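木目のテーブルの上、散らかりすぎ問題。細かいものがあちこち行くので「お皿1枚を定位置にする」やり方に変えました。けっこう続いてるのでメモ。急いで書いてるので雑です。

用意するもの：

- 浅い丸皿 1枚（フチがちょっと上がってるやつ）
- 置き場に困ってる小物
- 布巾

皿は水色、小物は青い四角いブロックで。 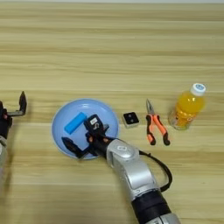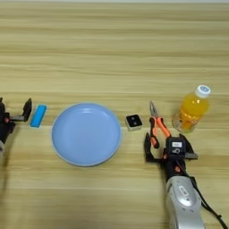
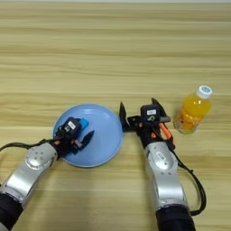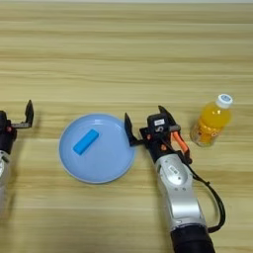 ## 1. まず全部出して横に並べる

テーブルに出てるものを一列に。きれいに並べなくていい。だいたいでOK。

2枚目がそれに近い並び。青いブロック、皿、黒と白の小さい四角いの、オレンジと黒の柄のペンチ。この時点では皿は空のまま。先に何か入れちゃうと、あとで「ついでにこれも」が始まるので。

重ねない。重ねると下のものを忘れます（やりました）。

## 2. 三つに分ける

- 皿に入れるもの
- 引き出しや工具箱に帰るもの
- 飲みもの、食べもの

迷ったら大きさで決める。皿のフチからはみ出すものは皿に入れない。ペンチは工具箱。うちはOnikの深めの箱に放り込んでるだけ。刃物やとがったものも皿には入れないほうがいいです、手さぐりで取るときに痛い。

電池とかネジは一本二本ならいいけど、まとまった量なら別の容器へ。前に200本入りのネジを袋ごと皿に出して、床まで転がって大変だった。あれはほんとにやめたほうがいい。

## 3. 皿の場所を決める

テーブルのまんなかよりちょっと左、手前寄りがおすすめ。右利きの場合ね。右側は作業であけておきたいので。左利きの人は逆で試してみてください。

端っこはだめ。肘で落とす。

決まったら一週間は動かさない。場所がちょくちょく変わると、家族が結局テーブルに直置きしはじめます。

## 4. 小物を皿に入れる

青いブロックは皿の左上のほうへ、ななめに。1枚目と4枚目の置き方です。まっすぐでもいいけど、ななめのほうがつまみやすい気がする。好みかも。

まんなかにドンと置くと次のものが入らないので、最初のひとつは奥に寄せる。手前をあけておくと、あとから鍵とかぽいっと入れられます。

入れる数は少なめに。皿の底が見えなくなったら入れすぎのサイン。

## 5. 飲みものは皿の外

3枚目と4枚目にオレンジ色の飲みもののボトルがあるけど、こういうのは皿に乗せない。安定しないし、倒れたら小物ごとべたべたになる。

皿から手のひらひとつ分は離す。500mlくらいのボトルだと倒れたとき意外と広がるので、もっと離してもいい。フタは飲むたびに閉めること。飲みおわったらすぐ流しへ、テーブルに戻さない。

## 6. 拭く

皿のまわりをさっと拭いておわり。木目の向きにそって拭くと筋が残りにくいです。ワックスはStuldaleのを薄く、年に2回ぐらい。5月にやったばかりなので今は水拭きだけ。

皿の裏も忘れずに。裏に砂っぽいのがついてるとテーブルに傷がつきまます。気になるならフェルトを貼る。

## 夜の戻しかた

寝る前に皿の中身をチェック。

1. 一日使わなかったものは引き出しへ
2. ゴミは捨てる（レシート、袋の切れはし）
3. 残ったものを奥に寄せる
4. 皿の手前があいてたら完了

慣れたら53秒でできた。計ったのは一回だけです。

## よくある失敗

**皿が深すぎる。** ボウルっぽいのだと中が見えなくて、ただの物入れになる。浅いのが正解。

**皿が増える。** 一枚いっぱいになったからもう一枚、はなし。増やすなら先に中身を減らす。うちは一時期Branlowの小皿まで出てきて、テーブルが皿だらけに。

**色がうるさい。** 薄い色の皿だと濃い色の小物がすぐ見つかる。薄い水色に青いブロックでもちゃんと目立ちます。柄入りの皿だと、クリップみたいな細いのが見えにくくて困った。

**工具がいつまでも残る。** 使った人が戻す、でうちは解決。してないときもある。

## 追記

Yayra Ayaabaさんから「皿じゃなくてトレーでもいい？」と質問もらいました。いいと思います。ただ四角いトレーは角にホコリがたまるので、拭くのがちょっとめんどう。Tanuiの角が丸いやつなら楽でした。

引き出しの中の仕切りはまた別に書きます。途中まで下書きあるので、たぶん近いうちにに。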